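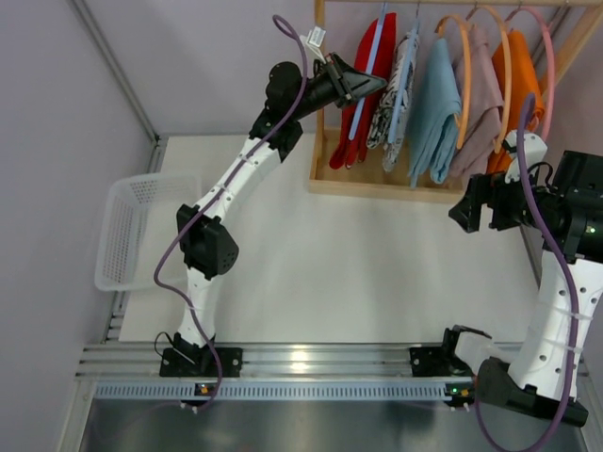 Häufige Fragen zur Kleiderstange und zum Aufhängen

Auf dieser Seite sammle ich die Fragen, die bei Zustent immer wieder kommen. Zustent ist unser kleiner Kleiderverleih im Vorderhaus, man kann bei uns Kleidung ausleihen, zurückbringen und auch selbst etwas abgeben. Ich habe Deutsch erst als Erwachsener gelernt und bitte um Nachsicht, wenn ein Satz etwas steif klingt. Wenn etwas nicht verständlich ist, schreiben Sie mir bitte, ich verbessere es dann.
Lwazi Buthelezi

Ich bringe Kleidung zurück. Soll ich sie selbst aufhängen?

Ja, gern. Die zurückgebrachten Stücke kommen zuerst in einen Korb, und von dort hängt man sie einzeln auf einen Bügel. Wenn Sie keine Zeit haben, lassen Sie die Sachen einfach im Korb liegen. Bitte legen Sie aber keine Schuhe und keine Gürtel dazu, für diese gibt es das Regal neben der Tür.

Welche Bügel soll ich nehmen?

Für Hemden, Blusen und T-Shirts nehmen wir die schmalen blauen Bügel. Für Mäntel und schwere Jacken gibt es breite Bügel aus Holz, sie hängen im Nebenraum. Bügel aus Draht nehmen wir nicht mehr an. Sie machen an den Schultern kleine Beulen, die man auch mit Dampf schlecht wieder herausbekommt.

In welche Richtung zeigt der Haken?

Der Haken zeigt nach hinten, also weg von der Person, die vor der Stange steht. Wenn alle Haken gleich gerichtet sind, kann man mehrere Bügel mit einem Griff abnehmen. Mit gemischten Haken verkeilen sie sich, und dann fällt meistens gerade das Stück herunter, das frisch gebügelt ist.

Wie bekomme ich den Bügel in ein T-Shirt, ohne dass der Kragen sich ausdehnt?

Von unten. Legen Sie das T-Shirt flach auf den Tisch, schieben Sie den Bügel durch den Saum nach oben und führen Sie dann den Haken durch den Halsausschnitt. Bei Hemden mit Knöpfen öffnet man die Knöpfe, hängt das Hemd auf und schließt danach nur den obersten wieder. Bei einem Rollkragen lieber gar keinen Bügel verwenden (siehe nächste Frage).

Was ist mit Pullovern und Strickjacken?

Diese werden gefaltet. Wolle ist schwer, und an einem Bügel wird sie mit der Zeit länger, vor allem an den Ärmeln. Falten Sie beide Ärmel nach hinten, dann die untere Hälfte nach oben. Gestrickte Sachen legen wir in die Fächer, die mit «Molefe» beschriftet sind. So heißt das Muster von unserem ersten gespendeten Pullover, der Name ist geblieben.

Gibt es eine Ordnung nach Farben?

Ja, aber eine einfache. Helle Farben hängen links, dann kommen Gelb, Orange und Rot, dann Grün und Blau, und ganz rechts die dunklen Töne. Bei einem gemusterten Stück entscheidet die Farbe, die man aus zwei Metern Entfernung zuerst sieht. Darüber kann man streiten, und wir tun es auch. Wer aufhängt, darf entscheiden.

Warum nicht nach Größen?

Das haben wir früher so gemacht. Die Größen von verschiedenen Herstellern passen aber so wenig zusammen, dass die Leute trotzdem die ganze Stange durchgesucht haben. Jetzt steht die Größe auf dem Anhänger. Nur bei Kinderkleidung sortieren wir weiter nach Größe, da funktioniert es besser.

Wie viele Stücke passen auf eine Stange?

Auf einer kleinen Stange sollen höchstens 20 Bügel hängen. Es gehen mehr hinauf, aber dann liegt der Stoff so eng, dass er wieder Falten bekommt. Als Probe können Sie eine flache Hand zwischen zwei Stücke schieben. Wenn das nicht geht, ist die Stange voll. Bitte fangen Sie dann eine neue an.

Wozu ist die Ablage unten am Kleiderständer da?

Für Dinge, die zu einem Stück auf der Stange gehören: ein Stoffgürtel in einem Beutel, eine Ersatztasche, ein gefaltetes Tuch. Sie ist nicht für nasse Schirme gedacht! Holz nimmt Wasser auf, und die Flecken bekommt man nur mit Schleifen wieder weg. Ich habe das einmal gemacht und möchte es nicht wiederholen.

Darf ich feuchte Kleidung aufhängen?

Bei uns im Raum bitte nicht. Feuchte Sachen gehören auf den Wäscheständer im Hof oder, wenn es regnet, in den Trockenraum. Auch Kleidung, die sich nur ein bisschen klamm anfühlt, soll noch warten. Im Oktober, wenn die Heizung noch nicht richtig läuft, dauert das manchmal bis zum nächsten Abend.

Mein Ständer zu Hause wackelt. Was kann ich tun?

Drehen Sie zuerst alle Schrauben nach, aber erst dann, wenn der Ständer auf einem geraden Boden steht und leer ist. Wenn er danach noch wackelt, ist oft ein Fuß kürzer als die anderen. Ein Stück Filz hilft in den meisten Fällen. Achten Sie auch darauf, dass die schweren Stücke nicht alle auf einer Seite hängen. Ich verteile sie so: ein schweres links, ein schweres rechts, und die leichten in die Mitte.

Alles rutscht vom Bügel, besonders Stücke mit weitem Ausschnitt.

Da gibt es einen alten Trick mit Gummiband – man wickelt je eines um die beiden Enden vom Bügel, und der Stoff bleibt liegen. Bei Seide nehme ich lieber einen schmalen Streifen Stoff, den ich festnähe, weil Gummi mit den Jahren klebrig wird. Kleider mit dünnen Trägern haben innen oft zwei Schlaufen. Diese sind genau dafür gemacht, bitte schneiden Sie sie nicht ab.

Wie ist der Korb zu reinigen?

Mit warmem Wasser und wenig Spülmittel, danach gut trocknen lassen. Ein Korb aus Kunststoff verträgt das ohne Probleme. Einen geflochtenen Korb wischt man nur feucht aus. Wir machen das jede Woche, weil in den Ecken viel Fusseln liegen bleiben.

Kann ich die blauen Bügel auch bei Ihnen kaufen?

Einzeln nicht. Manchmal haben wir zu viele davon und geben sie in Bündeln zu 7 Stück gegen eine kleine Spende ab. Fragen Sie bitte am Tresen oder bei Etard, das ist die Schneiderei eine Tür weiter, dort liegt meistens auch ein Bündel.

Was passiert mit Kleidung, die niemand ausleiht?

Sie bleibt 100 Tage auf der Stange. Danach wechseln wir sie mit der Tauschgruppe Nimix, die in einem anderen Stadtteil ähnlich arbeitet. Oft ist ein Stück, das bei uns keiner wollte, dort schnell weg – und umgekehrt genauso.

Ich habe etwas in einer Tasche vergessen. Wohin kann ich mich wenden?

Wir schauen vor dem Aufhängen in alle Taschen. Fundsachen kommen mit einem Zettel in die Schublade unter der Kasse, wir bewahren sie bis zum Ende der Saison auf. Schreiben Sie mir bitte kurz, welches Kleidungsstück es war und welche Farbe es hatte, dann suche ich nach.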